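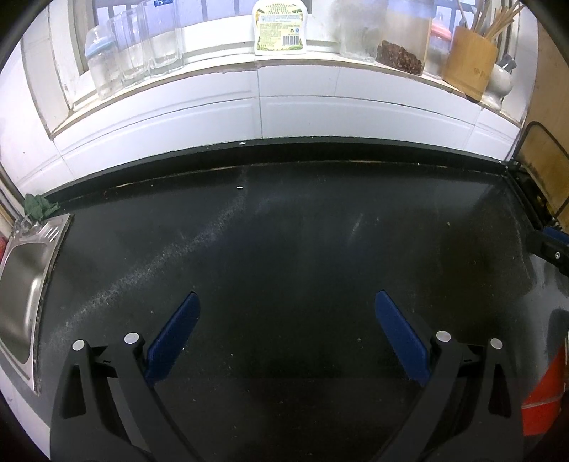
## 3.2 Dry residue on dark worktops

**Figure 2.** Near-black countertop beside a stainless steel sink, before scoring. Pale crumbs and streaks lie across the surface, and a thin line of brownish grime follows the back lip where it meets the wall.

Dark worktops gave us more trouble than any other surface in the study. On a pale counter, crumbs of bread or flour are hard to see and tend to be left alone. On a near-black counter the same crumbs show up from across the room, and people wipe them more often. More frequent wiping did not give lower residue scores in our kitchens. A counter that was wiped several times a day with the same cloth often scored worse than one wiped properly in the evening.

We divided each counter into three zones. The open zone is the part used for cutting, mixing and setting things down. The sink zone runs along the rim of the sink. The rear zone is the back edge of the counter, including any raised lip and the joint with the wall. Each zone was given a score from 0 (no visible residue) to 3 (residue over most of the zone). Loose matter and streaks were scored separately, and the higher of the two scores was kept.

The counter in Figure 2 shows why the two kinds of residue were kept apart. Crumbs and grains can be lifted with a dry brush. Streaks are usually a thin film left by a cloth that has already picked up grease or starch, and brushing does little to them. In the Trustton kitchens, streaks on dark counters often ran in diagonal bands, and we took this as the usual path of a wiping arm. We did not try to work out from the bands which hand had been used.

The rear zone was the most neglected of the three. Participants in the first round told us that they wiped "the whole counter," but most stopped short of the raised lip. Objects kept against the wall made this worse. Cloths were the most common of these, followed by dish soap and jars. A crumpled cloth in a back corner also holds moisture against the joint, and we asked participants in the second group to hang theirs over the faucet or a rail.

Glossy tile behind the counter was scored only for the lowest row. Grout was left out of the scoring in Nimia and Trustton alike, as the assessors could not agree on what was stain and what was the color of the grout itself.

## 3.3 Cleaning instructions

The second group received a printed card with the following order of work:

1. Clear the counter, including anything kept along the wall.
2. Brush loose crumbs forward into the hand or a dustpan.
3. Wipe the rear zone first, then the open zone, then the sink rim.
4. Rinse the cloth and wipe the open zone again.
5. Dry with a second cloth.

The first group was asked to clean as they normally would. Both groups used the same plain cotton cloths and the same unscented dish soap, diluted at 2 ml in 1000 ml of warm water. Scoring was repeated after 18 days under the same ceiling light, with the assessor standing at the front of the counter and then at the sink end. The second position was added after the pilot in February, when several films on black counters could be seen only from the side.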